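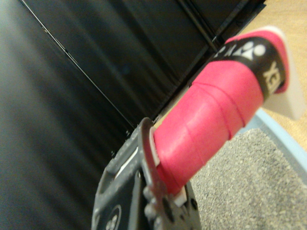
The Zeltura long hoe is the tool I'd grab if the shed was on fire, and I've sold garden tools long enough to have plenty to choose between. It's a push-pull hoe with a thin blade that's sharp on both edges, so it cuts going away from you and cuts again coming back, and you stand up straight the whole time (my back would like that underlined). The handle is plain ash with nothing on it but oil. Lots of people leave it like that. I don't, as my hands get sweaty and I start to squeeze, so I wind on a badminton overgrip, the same sort of thing as the coral-pink one on that Yonex racket, going up in overlapping spirals so the seams make little diagonal ridges under your fingers. You can pick up an overgrip from any sports shop and it's a five-minute job. Bright colours are a bonus when you've put the hoe down in the long grass and gone in for a cup of tea!

Right, the hoe itself.

Zeltura long hoe
Length overall: 1,614 mm
Weight: 889 g with the middle blade fitted
Handle: ash, oiled
Blade: carbon steel, sharpened both sides, replaceable
Blade widths: 3 (narrow, middle, wide)
In the box: hoe, middle blade, spare bolt, spanner, one sheet of instructions

I stock it at the Bernville shop and send it out by post. It comes in a very long cardboard box which couriers hate, so please be nice to yours.

What it's like to use

The first thing you'll notice is how light it is. My old hoe was a great lump of a thing that came with the house, and I'd got used to chopping at weeds with it, swinging it down like an axe. Don't do that with this one. You rest the blade on the soil and slide it, just under the surface, and the weeds fall over. It took me most of a spring to stop chopping. If your arms are aching after one row you're pressing too hard, and if the blade keeps popping up out of the soil you've got your top hand too low.

It does its best work on small weeds in dry crumbly soil on a breezy morning. Chickweed, groundsel, bittercress and all those tiny seedlings that come up like cress on a windowsill are gone in one pass. It won't do much to docks or bindweed except take the tops off and annoy them. For those you want a fork and a podcast.

I hoe little and often, before there's really anything to see. Jasmina Softić, who has the plot across the path from mine, thinks I'm tickling bare earth for fun. Her carrots are better than mine, I should say, but she spends a lot more time on her knees.

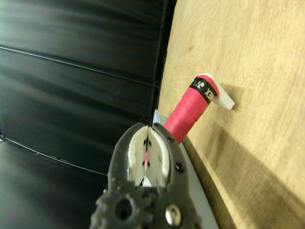 The bit that makes the biggest difference is keeping the edge keen, and I know how dull that sounds. I give mine a few strokes with a flat file before I start, always on the top face and always pushing away from me, then turn the blade round and do the other side. You're after a little bright line of clean metal along the edge. It doesn't need to shave your arm. If you hit a stone (you will, we all live on stones round here) just file out the nick next time and carry on. A blade that's worn down to a sad little ribbon can be swapped with the spanner in the box, and the bolt is an ordinary size, so you won't be ringing me in a panic on a bank holiday.

Which blade?

The middle one suits most people and it's what comes fitted. The narrow one is lovely between onions and garlic, where there's no room for error and a wide blade will have half your crop off before you've noticed. The wide one I only use on paths and on the big empty bed before the squashes go in. It's quick, but it's heavier to push, and on our clay it's hard going once the ground bakes.

Nermina Janevski, who packs most of the parcels, would want me to tell you that the blades are not stainless. They'll go brown if you leave them out overnight. It rubs off with wire wool and a drop of oil, but wipe the thing and hang it up and you won't need to bother.
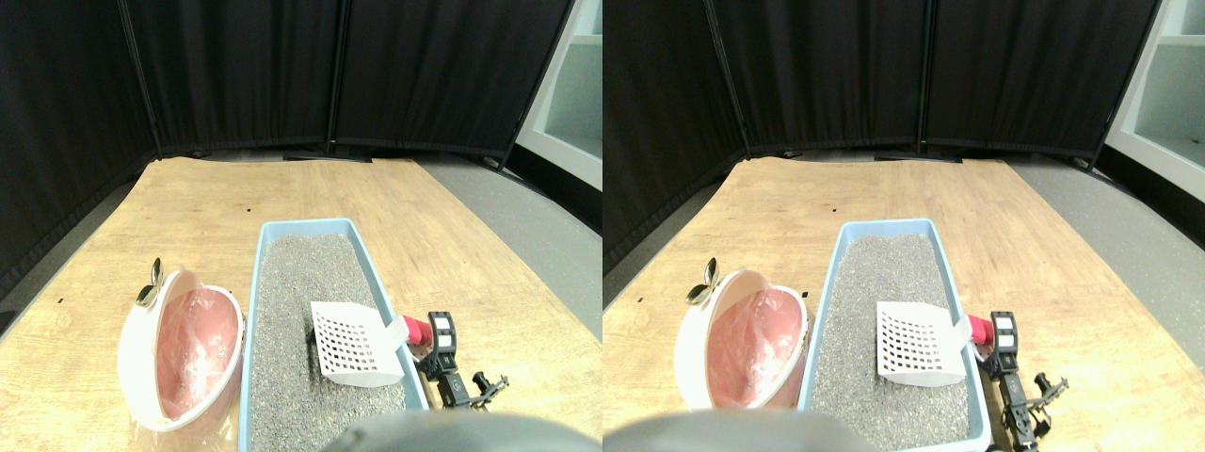 Can I use it on gravel?
Only on loose, fine gravel, and go gently with the narrow blade. Anything chunky will chew up the edge in an afternoon, so for a proper drive I'd use an old hoe you don't care about.

Handles, and how tall you are

The handle comes in the one length. I'm fairly short and I get on well with it, and so does Candela Cifuentes, who helps me on market days and has to duck to get into the van. The trick if you're small is to let the top of the handle go past your shoulder, don't try to hold the very end. I did saw a bit off one once for a customer and she came back a month later for a new full-length handle, so I'd live with it for a while before you get the saw out.

Oil it once a year. I do all of mine in October when I'm putting things away, with raw linseed on an old sock, two thin coats and a night to dry in between. If you've wound a grip on, take it off first and do the wood underneath. Lay the oily sock out flat outdoors to dry afterwards, well away from anything that could catch, and never leave it scrunched up in the shed. Linseed rags can heat up by themselves.

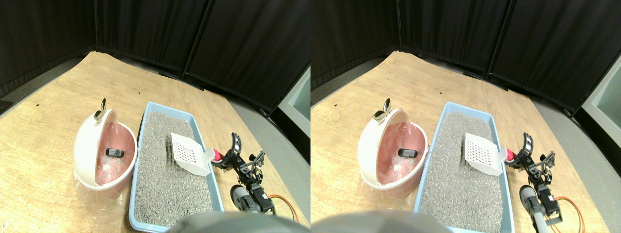

New handles are easy enough to fit, by the way. There's a screw through the socket and a tapered end that goes in with a few taps on the path. If it's stuck, stand the head in a warm airing cupboard for a day so the wood shrinks back a touch, and it'll usually come out with a twist. I keep handles on the shelf and they're the same price whether you bought the hoe from me or not.

A few moans, to be fair to everyone

The paint on the socket chips. Mine was scruffy within a fortnight and I've stopped caring, but if you're giving it as a present it's worth knowing. The instruction sheet is a bit rubbish too, with one drawing that looks like somebody playing croquet. And it doesn't come with a blade cover. Lavanya Sundaram showed me how to slit a length of old hosepipe and push it over the edge, and I've done that ever since, on both sides, held on with a rubber band.

Ordering

Hoes go out from Bernville within three working days. Blades and bolts fit in an ordinary padded envelope, so they usually go the same day if you order before lunch. You've got six weeks to send a hoe back if you don't like it, and yes, I will take it back with mud on. Just knock the worst off, please, for Nermina's sake.

If you'd like to try one first, there's a demo hoe by the till and a rough patch behind the shop that always needs doing.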